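Sitier Two-Arm Service Cell
Set-up Guide for Demonstrators

Section 7. Running the beverage demonstration at an open day

7.1 Scope

This section covers the beverage demonstration as run for visitors in the Trindaswood hall. It assumes that the cell has been leveled, powered, and calibrated as described in Sections 3 to 5. It does not cover the bench version used for staff training (Section 9).

The demonstration needs one operator and one floor host. The operator stays at the Skeketden console for the whole run. The host speaks to visitors and keeps the floor line clear. One person may not fill both positions while the arms are enabled.

7.2 Before the doors open

1. Check that the emergency stop on the console and the one on the floor post both drop arm power. Reset each one separately.

2. Confirm that the floor line is fully taped. Minimum distance from the table edge to the line is 2,000 mm on the visitor side.

3. Wipe the tabletop with a damp lint-free cloth. Do not use solvent cleaner on the finger links.

4. Seat the drip tray and its grate. Press on all four corners. A tray that rocks must be reseated before the arms are enabled.

5. Load program 519. If the console shows program 384, the cell is still set for the bench version, and the table height will be wrong.

6. Set the speed override to 40 percent. Visitors see the motion better at this speed, and the operator has more time to stop it.

7. Run one full cycle with an empty cup and watch both hands. Write the result in the day log with your initials.

NOTE: Program 519 was revised in November. Consoles that have not been updated since then will list it as "519 (old)". Do not run the old version with the current hands.

7.3 Cup position and grip

The cup is handled over the tray at all times. The program may use either hand as the holding hand, depending on the step. The operator confirms each hold at the console before releasing the next motion.

1. Press STEP until the console shows HOLD 1.

2. Look at the cup from the side. It should be upright, with its base over the grate.

3. Check that the fingers are clear of the underside of the machine above the tray.

4. Check the cables. They must follow the arm without being pinched at the elbow.

5. Press CONFIRM. If anything is in doubt, press BACK and repeat from step 1.

CAUTION: Do not reach over the table to straighten a cup while arm power is on. Press stop, wait for the amber lamp on the console, then correct the cup by hand.

Work over the drip tray during the demonstration:

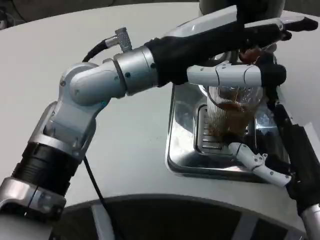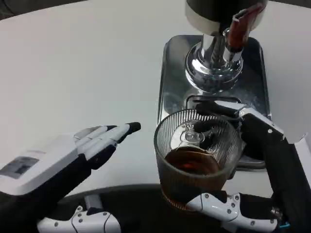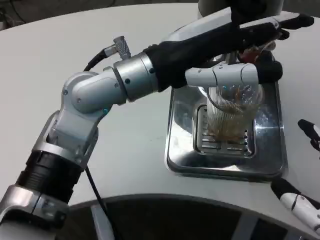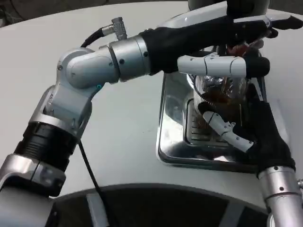 7.4 During the visit

1. The host brings visitors to the line in groups of no more than 12 and waits for the operator's signal.

2. The operator starts the cycle from HOME. Do not start from a hold position with visitors present.

3. If a visitor crosses the line, the host calls "stop" and the operator presses the stop button at once. The cycle is then abandoned, and the next one starts from HOME.

4. Allow the arms to return to HOME before taking questions. Many visitors will step forward as soon as the motion ends.

CAUTION: Drinks handled in the demonstration are not to be served. Empty each cup into the waste container at the end of the cycle.

A full cycle with confirmations takes roughly 100 seconds. Groups that want a second run should be asked to wait until the tray has been checked.

7.5 Faults

GRIP LOW. The holding hand reports less force than the program expects. Press stop, remove the cup, inspect the fingertips for liquid, and dry them.

TRAY OFFSET. The tray has moved from its taught position. Reseat it and repeat 7.2, step 7.

ARM WAIT. One arm is waiting for the other. Clear it with BACK, then STEP. If it returns twice in the same session, close the demonstration and send the console log to Sumeya Sisay at Naylor.

7.6 Closing down

1. Return both arms to HOME and switch off arm power.

2. Remove the tray and grate. Wash, dry, and refit them.

3. Save the console log under the session number, not under the program number.

4. Lock the console and hang the key in the cabinet beside the floor post.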